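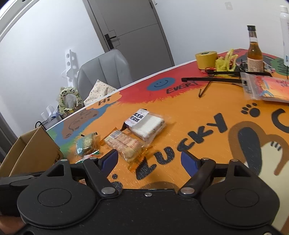

A robot can do the same job 300 times and still get it wrong the next time. People who sell robots don't talk about that much. They like to show you the good tries, and you don't get to see what happened in between. Picking up a snack sounds like a job for a beginner. But look at the wrappers on this painted table. Some are clear, one has orange ends, and one of the orange ends is crumpled and shiny. A wrapper like that is hard for a machine. Plastic slides, it bends, and it bounces light back into the camera. The snack inside may be smaller than the bag around it, so the place where the robot thinks the snack ends might be nothing but air and plastic.

You don't think about any of this when you're hungry. Your fingers feel the bag slip and squeeze harder before you notice. Many grippers can't feel at all. They close, they stop, and they trust that something is in there.

What went wrong at Stelldale

Stelldale is a warehouse that packs snack boxes. It bought a packing robot called Grumis from a company named Akyol. The company said Grumis would be "as gentle as a hand." I have heard that said about a lot of machines, and I would like to know whose hand they mean.

For the first few days, Grumis packed boxes and everyone was pleased. Then customers began to write in. Some of them had opened a box and found a gap where a cake should be. Others found a cake that was squashed flat at one end.

Stelldale checked 2000 boxes. It found 50 with something missing or crushed. Maybe that doesn't sound like a lot. But if one of those boxes is yours, you don't care how nice the others were.

The strange part was the robot's own record. According to Grumis, every single box was perfect.

Why the robot didn't know

Sinan Kahraman fixes machines for a repair shop called Erkik, and he was asked to find the trouble. He watched Grumis work for a whole afternoon. What he saw was simple. Sometimes the fingers closed on the loose end of a wrapper and missed the cake inside. The snack came up off the table, swung around, and dropped before it got to the box.

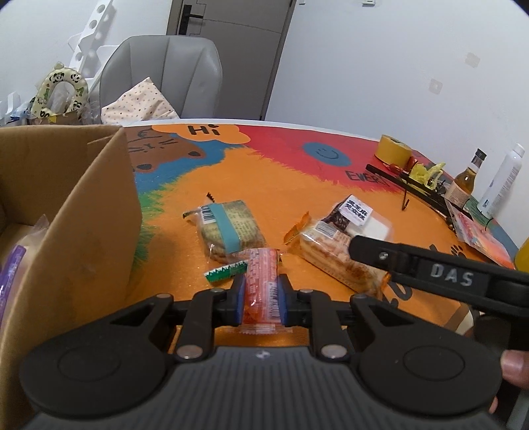 Grumis had been told to write "done" when its fingers opened over the box. It was never told to check if a snack had fallen out of them. So it carried an empty grip across, opened up, and wrote "done."

Was the robot lying? No. A lie is when you know the truth and say something else. Grumis didn't know anything. It followed a rule, and the rule was a bad one. A person wrote that rule, and other people believed the record without looking in the boxes.

The squashed cakes came from a different mistake. When the first snacks were dropped, a worker turned up the squeezing force. That helped with the hard snacks. The soft ones got flattened.

Did they fix it?

Partly. Kahraman put a scale under the box. If the box doesn't get heavier, Grumis has to stop and call a person. He turned the squeeze back down too, and he put up a sign telling people to keep their hands away while the arm is moving. A robot that can't tell if it is holding a cake can't tell if it is holding your thumb, either.

Akyol now says the problem is solved. Maybe it is. I asked how many boxes have been opened and checked by a person after the repair, and I am still waiting for the number.

Something to try at home

Put on thick mittens and close your eyes. Ask a friend to set a wrapped snack in front of you. Pick it up and put it in a bowl, and say "done" when you think it's in there. Do it a few more times with different snacks — a crinkly one, a soft one, a tiny one. Have your friend keep track of when you were right.

Then take off one mitten and try again.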